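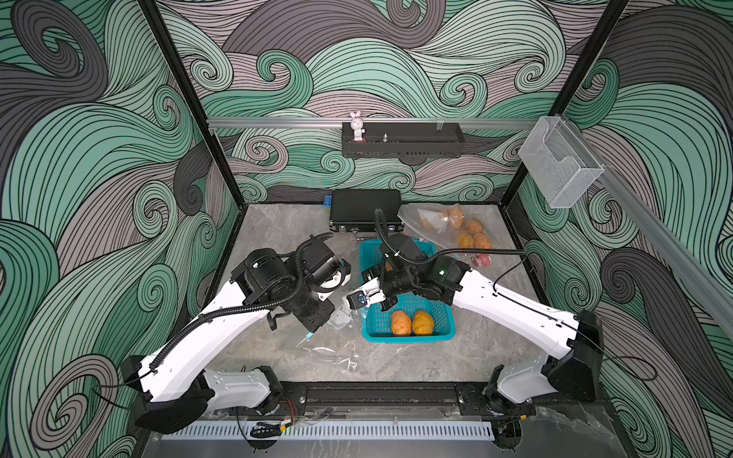

From: Lenihan list member
To: Anosville Small Spaces list
Date: 2019-02-14
Subject: Re: wallpaper on three sides, am I going to regret it?

> We have a nook off the kitchen, three short walls, and I have
> fallen for a big wave print. My other half says one wall of it is
> plenty and three is a headache. I also want a rail and a shelf in
> there, which would mean drilling through the paper. Has anyone
> lived with something this loud? And does the stuff you put in
> front of it just vanish?

I'm on the side of three walls, and I speak as a person who once painted a hallway beige and then apologized to it.

The picture is the sort of wave I mean: mint green, charcoal gray and dusty pink, with black lines packed in close along every curl. One wall of that looks like you ran out of money. Carry it around the corners and it looks like a decision.

As for things vanishing, it depends on the things. A black perforated shelf hanging off a plain aluminum rail holds its own fine, and a small white bunny with tall ears will stand out against practically anything, as bunnies do. The clear acrylic holder is another story. Clear acrylic on a busy pattern is a very good way to lose your mail until April. If you want to find the holder, put something in it.

Same rule lower down. The teal mesh basket works because it's near the green in the paper without trying to match. Orange bread rolls in a clear bag turn out to be excellent decor, though I'd expect turnover. A gray stone-look surface with a bit of white veining is as much pattern as I'd allow underneath. Your checkerboard has to go, sorry.

On drilling: put the paper up first, let it dry properly, then cut a tiny X with a sharp blade where each screw goes and drill through that. I skipped the X on 2 holes in my own place and they're both now behind a calendar.

Drirkico wanted 3,540 to paper and fit out my nook. I did it with Wosura paste and a borrowed ladder for 938, and one of the seams runs uphill. With waves you can call that movement.

Order an extra roll. The repeat on these big prints is enormous and you will cut one drop upside down.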